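Speaker notes: Small quakes, big quakes, and what a swarm tells you
Jin-sol Cheon
Evening talk, Grundby library, 50 minutes with questions

Slide 1. Title
Say hello, say who I am. I run the home seismometer on the Burnov road and keep the public log. I am not a government scientist. Ask people to hold questions until slide 5 unless they can't hear me.

Slide 2. The Burnov swarm
Started on a Monday, May 4, 2020, a little before breakfast. First one people felt was small, a rattle of dishes. By the end of June the log had 517 events. Most of them were never felt by anyone. Only 18 brought in a phone call or a note.
Leave the map up while talking. Point out that the dots sit in a tight patch west of the reservoir and do not spread along the valley.

Slide 3. Swarm or foreshocks?
A foreshock is only called that after a larger quake follows. While it is going on, there is no sure way to tell. A swarm is a run of quakes close together in place and time with no clear main one. Ours had no clear main one.
Somebody will bring up the quiet spell. There were 3 days in the middle with nothing on the log. People in town took that as pressure building. Explain that gaps happen in most swarms, and a gap alone does not predict anything. Do not get drawn into dates.

Slide 4. Magnitude
Each whole step up means ten times the shaking on the instrument and close to thirty-two times the energy. Go slowly. Last time I rushed this and had to do it again at the end.
Many small quakes do not add up to "using up" a large one. You would need far too many of them. Use the sugar and truck comparison if faces look blank.
Mention depth. A shallow quake of the same size is felt more strongly right above it.

Slide 5. The log and how it is kept
The sensor sits on a concrete pad in the shed. The Samex recorder writes a file every hour and I go through them in the evening. Trucks and quarry blasts get taken out by hand. Blasts come in working hours and look alike from one to the next.
My times may differ from the official list by a second or two. Where we disagree on size, use theirs.
Take the first round of questions.

Slide 6. At home
Strap the water heater. Move heavy things off the shelf over the bed. Know where the gas shutoff is and keep a wrench near it. Shoes and a flashlight by the bed.
During shaking: drop, cover, hold on. Don't run outside. Doorways are old advice and no better than anywhere else in a modern house.
Handouts are on the table by the door. Extra copies in the Do Street branch.

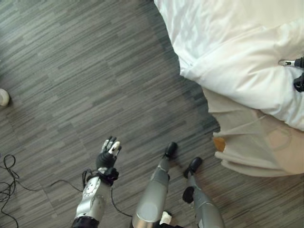

Slide 7. Questions and sign-up sheet
Pass the clipboard left to right. Anyone who wants the monthly log by email should print clearly. If asked whether a bigger one is coming: I don't know, and the log can't say. Stop on time, the room is booked after us.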